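Servicing a hand-held gripper between folding sessions

My gripper gets used most afternoons for the Tornia clothes-folding set, and after a few weeks it starts to feel sloppy. The jaws close a bit late, one pad lands before the other, and the recordings come out looking like I've had too much coffee. I used to just put up with it. Now I do the routine below, which takes one evening and mostly needs things you already have in a drawer.

You'll want a small screwdriver that fits your pivot screws properly (please don't use the one that nearly fits), a soft toothbrush, a lint-free cloth, warm water with a drop of dish soap, a strip of white paper and a felt pen. Have a spare pair of pads handy too. Mine come from Todstead in packs of 2, and I've learned to order the next pack when I open the last one.

Step one: take it off charge and off the computer

Unplug everything before you start. I also put a bit of tape over the camera lens, as I once put a soapy thumbprint on it and spent a whole morning wondering why the colours had gone milky. Lay the gripper on a towel with the jaws facing away from you, then work the jaws open and closed by hand a few times. You're feeling for gritty spots. A smooth gripper has the same light resistance all the way along, and a dirty one has a little catch somewhere in the middle.

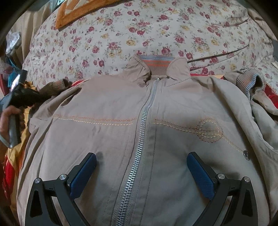
Pads first. Lint is what kills your grip, long before the rubber wears out, and fleece and rib knit are the worst offenders by a mile. Scrub along the texture with the toothbrush, wipe with the damp cloth, then let the pads dry fully in the air. No hair dryer, no heater! When you're testing afterwards, a jacket with a chunky metal zipper is a terrific thing to have spread out on the bed, because that silver line down the middle gives you something to centre the jaws on. With the blue pads angled in on either side of it, you can tell pretty quickly if one finger wants to sit further in than the other. I do this by eye before I bother measuring anything.

If a pad has gone shiny, swap it. Peel slowly from the tip down, clean off the old glue, and press the new one on for a good minute. I leave mine overnight with an elastic band around each finger, though an hour or two has been fine when I was in a rush.

Step two: the pivots

The round silver screws in the black frame are what the linkage swings on. They work loose over time, and they don't all work loose at the same rate. Start on the left finger, snug each one until the arm just stops wobbling sideways, then back it off a hair. Open and close. If the arm drags, back it off a touch more. Do the right finger the same way, and put a dot of felt pen across each screw head and onto the frame so the two halves of the dot line up. Next time you look, a broken dot means that screw has moved.

I don't oil the pivots. I tried it once and the oil ended up on a white pillowcase, and then on the pads, and I had to do step one all over again.

While the screwdriver's out, check the camera bracket as well. It has its own little screws, and if the bracket droops even slightly your view shifts and you'll be chasing your calibration for days.
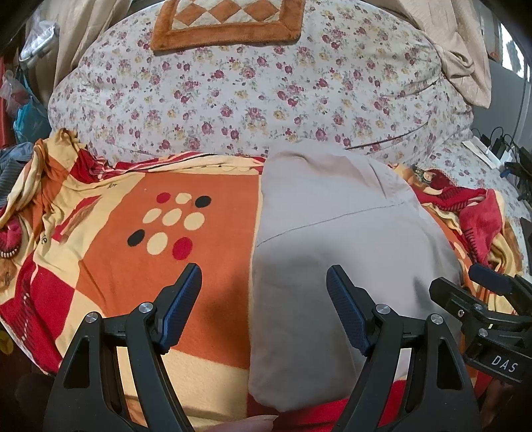 One reader wrote in after the first version of this page went up to say that threadlocker had saved them doing the pivots every month, and that they couldn't see why I'd left it out. Fair question. They'd used the weak, removable kind and were very happy with it. My trouble is that I swap fingers between two handles, so I need to get those screws out without a fight. If your fingers stay put, go ahead and try a tiny amount — on the threads only, well away from the plastic.

Step three: check the opening

Open the jaws all the way and note the reading your software gives you. On my setup it's 790 at full open and around 70 with the pads touching. Yours will be different, so write down your own numbers on the day everything feels good and stick them inside the lid of the case. What you care about is whether they drift.

Now fold the paper strip to a thickness you can repeat, slip it between the pads and close gently. Pull it out from each end. It should drag the same at the tip and at the base. If it slides free at the tip, the pads aren't meeting squarely and one of your pivots is probably still too loose.

My half-open mark is 579. I set it by moving to the reading, then drawing a fine line on the handle next to the trigger. It's an ugly little line, but I can glance down in the middle of a job and know where I am.

Step four: a few dry runs on real cloth

Go back to the bed and lay out something with layers, say a jacket over a fleece blanket. Pinch a sleeve near the cuff, lift, set it down, let go. Do it a dozen times at a normal pace. Watch for cloth hanging on to one pad after you've opened up, which usually means there's still glue on the edge. 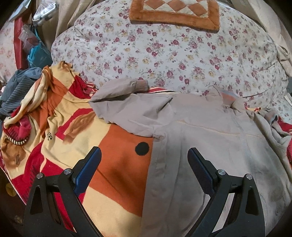
Jaws wide open over the blanket and jacket, with the blue of the left pad in clear view.

If the sleeve lifts cleanly and your open and closed readings match the ones in the lid, take the tape off the lens, plug back in and record one short test before the proper session. Keep the old pads if they've got any life in them. I've got a jam jar of them for trying out new grip positions on denim.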